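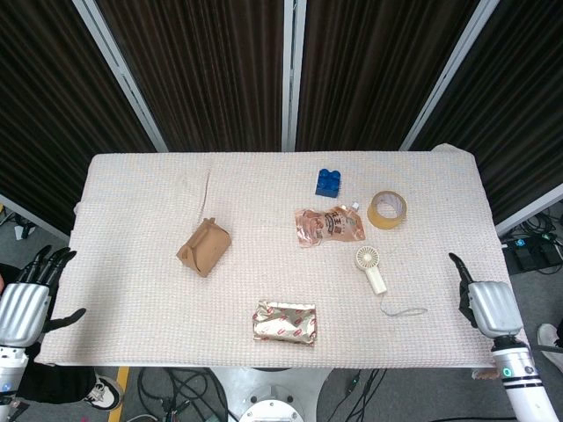 Is the Tornlow open day worth the drive with kids?

Posted March 11, 2026

Hi all! We're thinking about the Tornlow robotics open day in Povelholm in April. My two are 8 and 11 and robot crazy, but it's 200 miles each way and I don't want to haul them out there for a slideshow. Has anyone been? Do the robots do anything, or is it mostly people talking?

3 replies

Reply 1
We went last fall and my kids loved it! The two-armed one had a table with a cloth on it and just ordinary junk to handle - a toy brick, a roll of packing tape, a little handheld fan, snack packets. It's slow, I'll warn you. Mine stood there for ages anyway and yelled every time it went for something. Get there early, the line for the Toma demo was out the door by lunch.

Reply 2
depends on the kid. parking is bad

Reply 3
I'd go, but book the Erari hall tour first, that one fills up (356 spots last time, gone in 3 days). The floor by the demo tables has cables on it so I'd skip the stroller if you have a little one too. Food was just a coffee cart - pack sandwiches. And ask the staff questions, they were really nice to my daughter.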